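I've got 500 hours in Kelham now, and I still can't tell you what the main quest is about. Something to do with a bell? I was on my way to ring it, I think, when I found a farm with a broken fence, and that was that for the whole of April.

So you can imagine the state I've been in since Niltel finally started talking about Ellham. It's the follow-up, it's due on PC first, and it's going to be smaller. Quite a lot smaller, if you believe the map they put out with the last update. You could walk from the north coast to the south in one sitting and still have time for tea.

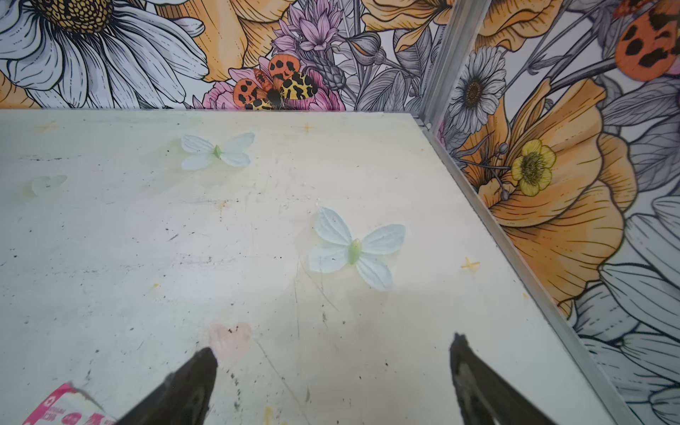 *Two white butterflies and a flowery wall.*

People are cross about this, and I do understand why. When you've spent years telling everyone how enormous your favourite game is, it stings a bit to hear the next one will fit in a corner of it. The forums have been full of side-by-side maps all week, with Ellham sitting inside Kelham like a pea in a bath.

But think about what was in all that space! I love Kelham to bits and I would still happily delete the entire eastern marsh. It takes an age to cross, your horse gets stuck on the reeds, and the reward at the far end is a man who sells you rope. I have bought his rope 3 times. I've never used any of it.
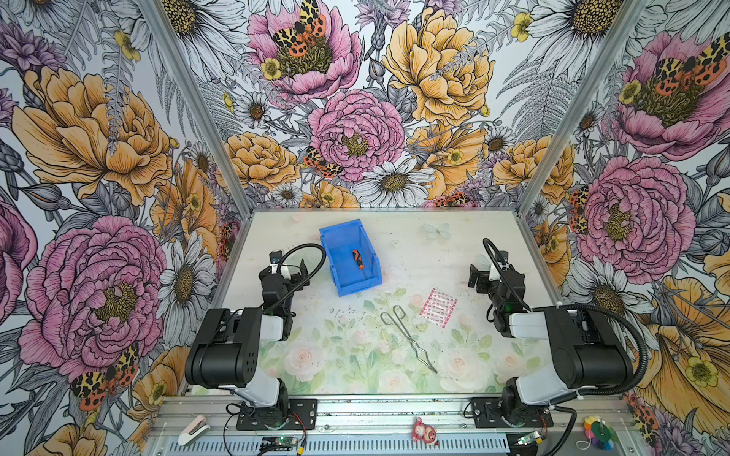
## Fewer doors, but they open

What Niltel says it's doing instead is filling the place in. Ellham has 2 towns, and every building in both of them can be entered. Every one! In Kelham most doors were painted on, and you learned which ones were real by running face-first into the rest. I'd take a couple of proper towns over a dozen made of scenery.

The people who live there are meant to keep their own hours as well. The baker goes home, the ferry stops at night, and if you're on the wrong bank you're sleeping under a tree. I can already hear the complaints about that ferry, and I'll probably be making some of them myself around midnight on a work night.

The combat I'm less sure of. From the clips so far it's still the old swing-and-hope, with a new dodge that looks a touch floaty. Then again, I spent most of Kelham picking mushrooms, so I may not be the right person to ask.

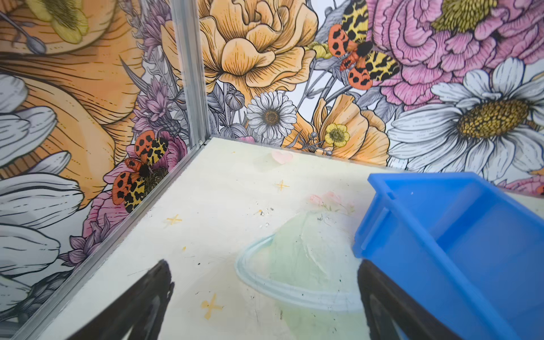 My real worry is the housing. In Kelham you could build anywhere, out of anything, and it was gloriously broken — my first cottage had stairs that led into a hill. Ellham gives you one plot with set walls and lets you go mad on the inside. I want it silly in there: flowers all over the walls, a pink heart on a cream floor, little yellow-orange sparkles dotted about and a bright blue bin plonked in the middle of it all. If the decorating tools can manage that, I'll forgive them the fixed walls. If it's beige rugs and a choice of candlesticks, I'm going back to my hill.

There's the music, too. Sriwong, the small studio that did the soundtrack last time, is back, and the one track we've heard is lovely, all plucked strings and what sounds like rain on a shed roof. I've had it on while cooking. Niltel hasn't given a release date yet, so I've gone back to Kelham in the meantime and pointed my horse at the bell again. I got as far as the bridge, and then I saw a goat on somebody's roof.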